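Forum > History > Medieval Economy

We use cookies to keep you logged in. Accept

skidbridge80
Reading Bélanger on medieval fairs. He says towns with 1,000 people or more lived off toll income. Does anyone buy that?

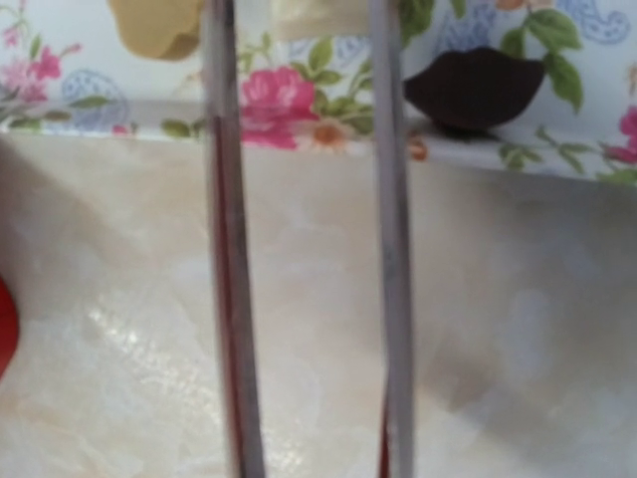
My own notes only cover two river towns, and both got more from mill rents.

Dremora
I buy it for the wool towns. Tolls were farmed out, so the rent rolls miss most of the money.

Rajkumari Tiwari
Disagree. The farm was a fixed sum - it would show up in the accounts. 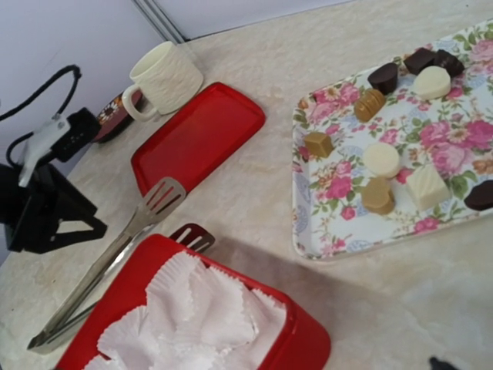 It does in the ones I've read, and it's small next to the mills.

Dremora
Fair, but which century? After the plague I'd agree with you.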